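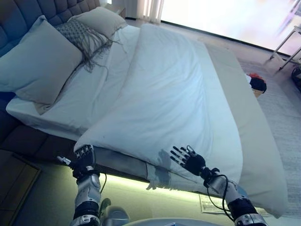 November, quarter past ten at night, tea going cold on the windowsill

I should be asleep and I'm writing about sheets. Fine. It was a bed day, start to finish, and if I don't get it down I'll have forgotten half of it by the weekend.

I've been in the Nandthorpe apartment long enough now that I've run out of excuses for the bedroom. The kitchen got sorted first (coffee), then the bathroom, and the bedroom turned into the place where I dropped things on my way to somewhere else. So this morning I told Carolina on the phone that I was going to do the bed properly, everything off and everything back on again, and she laughed for longer than I thought was called for. She has a linen closet with labels on the shelves. I have a chair.

First thing: the white fitted sheet. I love it once it's on and I hate every second of getting it there. The mattress is thick, really thick, and you get three corners down and feel like a genius, and then the fourth one goes and the opposite corner pops off and smacks you in the wrist. I did that twice. The trick, according to Ginette Després downstairs, is to do the two corners at the headboard first and then pull toward the foot, and she's right, though I was a bit short with her about it because she told me this in the elevator while I was carrying groceries. It's still got creases all over it. I am not ironing a fitted sheet. I've decided that about myself.

Then the duvet. I washed the cover yesterday, and getting the duvet back inside it took most of a podcast. I tried the burrito method, where you lay it all out and roll it up and turn it inside out, and I ended up with a sort of sausage with one corner missing. Went back to the old way, which is climbing half inside the cover and swearing. Teresa Brandão swears by clothespins on the corners and I may come around to that, but I'd need to own clothespins.

I took 45 minutes over that duvet. I know because I'd put a chicken in and the timer went off while I was still inside the cover with my arms up.

Anyway, once it's in, it's gorgeous, big and puffy and white, and I keep folding it different ways. Folded back partway, so there's a fat roll across the middle, it looks like a hotel, and I get silly about that. Folded long, the whole thing lying down the middle of the bed like a loaf, it looks like I'm about to put it away for the summer. I like the loaf for airing. I like the hotel for when somebody's coming over.
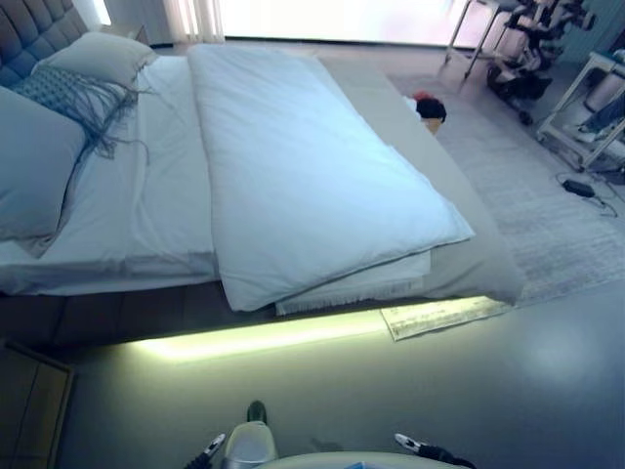
*The loaf, with the gray runner off to one side and the glow underneath.*

The lights! I haven't written about the lights. There's a strip under the bed that throws this yellowy green onto the floor, and Horácio says it makes the bed look like it's about to take off. I was sure I'd hate it. I've left it on every night since. You can get to the bathroom without stubbing anything, and the duvet hanging over the foot looks kind of lovely with it coming up from underneath. I'd pick a warmer color if I were starting over, something more like a candle. There's probably a setting for that and I probably threw out the booklet.

The runner is where I'm stuck. It's light gray, from Guerreiro, and in the store it lay across the end of the display bed so neatly that I bought it on the spot, and at home it wants to go anywhere but there. Along the side it looks like a scarf somebody forgot. On the diagonal it looks like I was going for something and lost my nerve. Flat across the foot it should be perfect, and then you sit down to put on socks and it's on the floor. Danica Štefanec (who knows about this stuff, she dressed rooms for a furniture catalog for years) told me to fold it in thirds and tuck both ends under the mattress. I tucked one end. Lifting that mattress is not a job for somebody who skipped lunch.

And the knitted thing. I am so fond of the knitted thing. Long fringe, gray or gray-blue depending on what the light's doing, and all that soft heavy texture next to the smooth pillows, and it's completely impractical. The fringe gets under everything. I comb it with my fingers and five minutes later it's in a tangle again. I've got it by the pillows for now. Carolina thinks it belongs on a chair in the living room. Carolina can come over and carry it there herself.

Pillows: one lying down, one standing up. I tried them both standing and it looked like two people waiting for a bus.

So then I stood back in the doorway with a piece of chicken in my hand and looked at it all, and what I noticed was the floor. There was a black power adapter lying right there on the rug with its cable wandering off, and the rug is such a nice pale gray that you can't see anything else once you've spotted it.

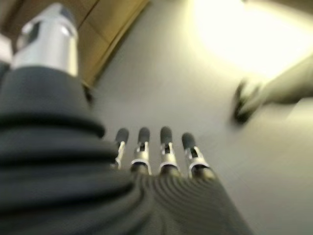 I need one of those little boxes you hide the cables in. Horácio has a Rultent one behind his TV and says it's fine but the lid rattles when the bass comes on, which wouldn't bother me in a bedroom. Put it on the list. The list also has: clothespins, the candle-colored bulbs or whatever they are, a second set of white sheets so I'm not sitting on a bare mattress waiting for the dryer, and something to do about the white cart. The cart's a good cart, it rolls, it has a shelf, and it attracts clothes like a magnet. I'd like to have it in the bathroom but then the bathroom door won't open all the way.

I looked at new duvet covers while I ate. Terkeck has a linen one in a sort of oatmeal color, and I was all set to be reasonable about it until I clicked through to the full bedding set and it was 609 dollars. For oatmeal! I shut the laptop. Then I opened it again to see if the pillowcases came separately (they do) and shut it again.

Teresa called around six and wanted to know if she could stay over when she comes through on her way north. I said yes before she'd finished asking. That gives me a real reason to get the runner figured out, and she can have the big bed and I'll take the couch, and she'll argue, and then she'll take the big bed. I want it done up the hotel way for her, with the fold and the pillow standing up and the lights on. I might even tuck the other end.

My shoulders are sore. Who gets sore shoulders from a duvet? I had a bath and put on the old green pajamas and now I've got this problem where it all looks so nice in there that I don't want to get in and wreck it. I've been sitting out here with my tea for half an hour over it.

Note for tomorrow: vacuum the rug before anything goes back on it. Call Ginette and say thank you about the corners. Chicken soup with what's left, there's celery that needs using.

Okay. Going in.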